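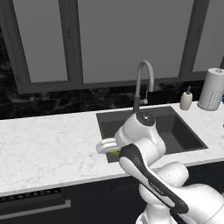 Sink task, simulated kitchen, gripper at the front left corner of the basin.

Release criteria for sink tasks, second draft
17 April 2021

The first draft of these rules had one line on letting go of an object: "the gripper shall be open at the end of the episode." Two people at Pultstead read that line in two ways and scored the same 400 episodes differently. They disagreed on 42 of them. The fault was in the wording, so I have rewritten the section.

The new text splits release into three checks, and each one is logged by itself.

Contact. No finger geometry touches the object for 200 consecutive simulation steps. Contact is read from the physics engine and never from the rendered view.

Clearance. The gripper has moved away from the object by at least one finger length, measured along the shortest line between the two meshes. An open gripper that still straddles the object fails this check.

Rest. The object's speed stays under the threshold in the scene config. Flikent used a fixed threshold for every object, which works for a bowl and works badly for anything soft. We set it per object class.

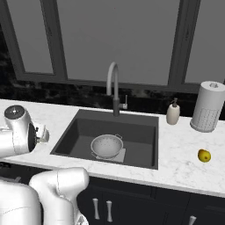

An episode can pass contact and fail clearance, and the log should show that. A single pass/fail flag hides it. When I rescored the old runs with separate flags, 272 passed all three, and most of the rest failed on clearance alone – a planner problem that we had been filing under grasping.

Two rules carry over from the first draft. The arm's links count as part of the robot for collision purposes, all of them, including the lower ones near the counter edge. Several teams check only the hand. In a kitchen layout the elbow gets close to the stone long before the fingers do, and a policy that scrapes the counter in simulation should not be scored as clean.

The other is that fixtures are fixed. Faucet, dispenser and towel holder keep the same pose across a test set unless the config says otherwise, and any change gets a new set name. Cordeiro numbers its sets; we use dates. Either is fine if the old set stays available.

Still open: whether a dropped object that lands in the right place counts as placed. The current draft says no – release height is capped – but the cap was picked by hand and I would like to see data before July.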